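Simulated homes from Broser: first look at the Ciltico pack
Product notes, November issue
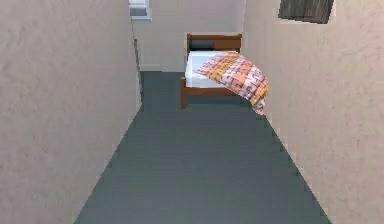

Broser has put its Ciltico scene pack on general sale. It is a set of 57 simulated home interiors for testing indoor mobile robots before any hardware gets involved. We had it on trial for 2 weeks and ran it with our own navigation stack and a model of the Lei base, the small delivery platform many readers already use.

The rooms are plain. Walls, floors, beds, a few fixtures. Anyone hoping for showroom graphics will be let down, and edges look blocky at the default render setting. A higher setting is available, but it slowed our older workstation enough that we went back to the default after one morning. For path planning it made no difference to our results. For camera-based work such as object detection, try the higher setting before you decide.

Where the pack earns its price is in tight layouts. Many of the scenes have a narrow passage that leads to a bedroom or a bath, and these gave our planner the most trouble. Lei kept stopping short of the bed in one of them until we cut the safety margin in the cost map. Bedding that hangs over the side of a mattress is worth a test of its own. Our planner used the bed frame as the obstacle and ignored the blanket, a fault we would like to have found a year ago.

Setup took most of an afternoon. The installer is fine but the guide skips a step - you have to set the scene folder by hand before the first launch or the loader quits with no message. Broser says this will be fixed in the next update. Floor friction is set per scene in a text file, and wall positions can be changed the same way. There is no visual editor.

A single-seat license is $125 per month. The lab license covers more seats and is priced on request. Support is by email only, and we had replies to both of our questions by the next morning.

Rerkden, the distributor, is taking requests for trial access through the end of the month. Trials include the full set of scenes but block export of logs, so plan to take notes as you go.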